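Moisture Retention and Drying Time of Household Cotton Fabrics

Student project report, Textile Science unit, Omcombe College

Summary

This project measured how long common cotton household items take to dry indoors, and whether spin speed or air movement has the larger effect. Four fabric types were tested: T-shirt jersey, tea towel, bedsheet and terry towel. Air movement had the larger effect on thin fabrics. Spin speed had the larger effect on terry towel.

1. Background

Many renters in the Grollton area dry their washing inside during winter. Damp air raises the risk of mould, and tumble dryers add to the power bill. Cotton fibre takes up water readily, and the way it is knitted or woven controls how much liquid is held between the yarns. Jersey is a weft knit with an open loop structure. Sheeting is a tight plain weave. Terry has raised loops on both faces and a far greater surface area.

2. Materials

All samples were pure cotton and had been laundered at least once before testing, to remove any factory finish. Coloured items were avoided so that dye loss would not affect the mass readings. Garments were laid out flat and checked for holes and loose hems before weighing. Lettering on T-shirts was accepted if it was small, as printed areas can take up less water than bare cloth. 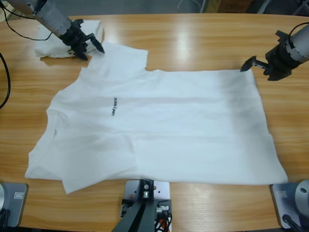 3. Method

3.1 Each item was conditioned overnight in the test room and its dry mass recorded.

3.2 Items were washed at 40 degrees on a normal cycle, without fabric softener, and spun at either the low or the high setting.

3.3 Wet mass was recorded within 5 minutes of the end of the spin.

3.4 Items were hung in a single layer on a Tuveck folding airer. The fan was either off or on its lowest setting.

3.5 Mass was recorded every 90 minutes until two readings in a row matched the conditioned dry mass.

4. Results

Terry towel retained the most water per gram of dry fabric at both spin settings, followed by tea towel, jersey and sheeting. With the fan off, the order of drying was sheeting first, then jersey, tea towel and terry. Turning the fan on shortened drying for every fabric, with the greatest relative gain in sheeting and jersey.

Jersey dried unevenly. Seams and neckbands stayed damp after the body panels felt dry to the touch, and this delayed the final reading.

5. Sources of error

Room humidity was logged but could not be controlled. One tea towel run was discarded after a window was left open on the Tuesday. The kitchen scale used for the early runs drifted when moved, so those runs were repeated on the laboratory balance.

6. Further work

Blended fabrics should be tested with the same method, along with garments hung by the hem compared with garments hung at the shoulder.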